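Varnau Community Hall: spring electrical and fire walk-through, May

Started 4 pm, main breaker first. Comments after each item. OK = fine, FIX = do before next hire, WATCH = look again in fall.

1. Main panel, back hall. OK. Labels readable except breaker 4, re-label. Keep the mop bucket out of there!!

2. Exit signs. Front and side OK. Kitchen door sign dim on battery. FIX.

3. Extinguishers. Kitchen one in the green, pin and seal fine, tag filled in. The one by the stage is behind stacked chairs again. FIX, move chairs.

4. Extension cords. Two with cracked jackets, cut up and binned. Heater in the coat room was running off a power strip. Not allowed, plug straight to wall.

5. Repair room, old PCs. Unplugged from the wall before any case is opened, cord off the table too. OK.

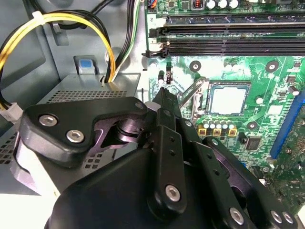 Photo: Prunthorpe Repair Room

Screws go in a lidded tub, not loose on the bench. Dust mask box empty, reorder. Outlet by the window tests fine, ground good.

6. Kitchen. Range hood filter greasy, FIX. Kettle cord ok. Fridge plug warm to the touch, swapped to other outlet, WATCH. Gas shutoff turns freely, sign above it has faded.

7. Stairs and loft. Handrail loose at the top bracket. FIX. Bulb out over the third step. Nothing stored on the stairs this time, thank you.

8. Work tables. Bolts tight, feet level, no sharp edges. Anything with the side panel off stays lying flat, not stood up on end.
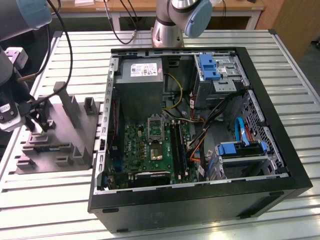
Eckhard Wendt, building safety lead

Power supplies stay closed, no exceptions, even for peolpe who know what they're doing.

9. Meter. Reading 2,899, last one was 1,581. Higher than I'd like, heater again probably. Ask Branska for the breakdown by month.

10. First aid box. Bandages low, eye wash in date. Burn gel missing, FIX.

11. Smoke alarms. All sounded on test. Loft one chirping, battery changed.

Still open from last time: outside light over the ramp, Norðdahl to quote. Key for teh meter cupboard is on hook 51, put it back there.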